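Quilting (textiles)

Quilting is the joining of two or more layers of fabric by stitches that pass through the full thickness. In bedding, the usual construction has a top, a filling known as batting or wadding, and a backing. The stitching keeps the filling from shifting and gives the surface its raised texture.

Batting is made from cotton, wool, polyester or blends. Cotton lies flat and shrinks slightly when first washed, while polyester holds more loft at the same weight. Stitch lines set too far apart allow loose fibers to migrate and form lumps.

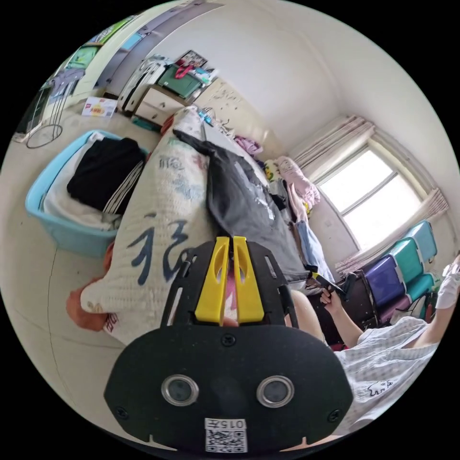 A white quilted blanket with faint blue and gray brushed patterns and dark blue calligraphy characters.

Hand quilting uses a short running stitch. Industrial production relies on multi-needle machines, which feed all layers from rolls and stitch them in parallel or patterned rows. Printed tops are normally colored before assembly – printing over a filled surface distorts the design.

Quilted bedding is washed at 40 °C or below unless the label states otherwise. Large pieces are dried flat or tumbled at low heat, as wet batting can strain the seams when hung.

See also: Batting, Comforter, Patchwork, Trapunto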